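Shop Talk: The Kivier tabletop kit, after a few weeks on the bench
Jun 28, 2025
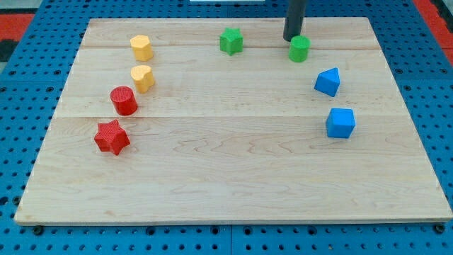

What we've been trying

If you were around the shop in March you'll remember me going on (and on) about wanting a proper starter kit for tabletop pushing and sorting. Well, we've got one! It's the Kivier tabletop kit, it sells through Iton, and I've had it going most evenings after close, so I figured I owed you all a write-up before the loaner goes back.

The basic idea is pretty simple. You get a maple board, a set of coloured blocks in different shapes, a plain rod for the end of the arm, and a licence for the software that turns typed instructions into movement. You bring your own arm and your own table. Type in something like "move the red star over to the blue cube" and the rod comes down and shoves it along. There's no grasping at all, it's all nudging, and I'd forgotten how hard nudging is. A cylinder is easy enough if you go slow. The stars are little beasts. Catch one of the points even slightly off and the whole thing spins around and heads off somewhere you didn't ask for.

The blocks come in four colours, red, yellow, green and blue, and the shapes are mixed up so colour alone won't get you through. There's a red star and a green star, a red cylinder and a green cylinder, so "push the star left" is a fair test of whether the software asks which one you mean. Mine mostly picked the red one and got on with it. My favourite is the yellow heart, for no technical reason whatsoever.

What it costs

The board and block set with the rod is $999, and the software licence is another $200 a year after the first year. I know, I know. That's a lot for maple and small colourful shapes, and Ekow Eshun said exactly that when he came by to have a poke at it. But he also stayed until nearly ten trying to get the yellow pair side by side, so take that how you like. If you've got a printer and some patience you could make your own blocks, and Kivier will send you the shape files if you write and ask. I'd do that and put the savings toward the licence, because the software is where most of the value is.

Setting it up

Give yourself an evening. The board bolts down, and the instructions assume your hole spacing matches theirs. Ours did, but if you're on an older Prudley table you'll want to measure first. Calibration was two runs for me, the first one wasted because I'd skipped the page about rod height (it's page 24, go read it before you do anything else). Too low and it drags on the wood. Too high and it sails clean over the top of the block, which looks very silly with people watching.

Leave lots of open board when you're starting out. I had all the blocks bunched up in the middle the first night and every push turned into a pile-up. Now I put them out in loose curves toward the sides and the back and keep the near half clear, and it's a much happier robot.

The good and the grumbly

I like how readable the logs are. Every push gets written down with the instruction you typed, what it thought you meant and where the block ended up, so you can flip back and see where your wording went sideways. I also like the plain board. Maple's a nice surface to push on, and it cleans up with a damp cloth.

Less keen on the colour handling. Blue gave me the most grief, and I spent a good while fiddling with the settings before it would reliably find both the triangle and the cube. My guess is that a table in nearly the same blue doesn't help, so if you've got the choice, pick a different colour for yours. The other grumble is support. Answers came back friendly but slow, about a day each time, and I had one question bounced over to Agyeman, the outfit that does their repairs, who bounced it right back.

Would I buy it? For a classroom or a shared shop like ours, yeah, I think I would, at least the software and the board. For one person at home I'd wait and see if Iton does a smaller bundle. They've hinted at it.

The kit's here for a little while yet, so come in and have a go. Bring your weirdest instructions. I've been keeping a list of the ones that stumped it, taped up next to the kettle, and there's plenty of room left on the page.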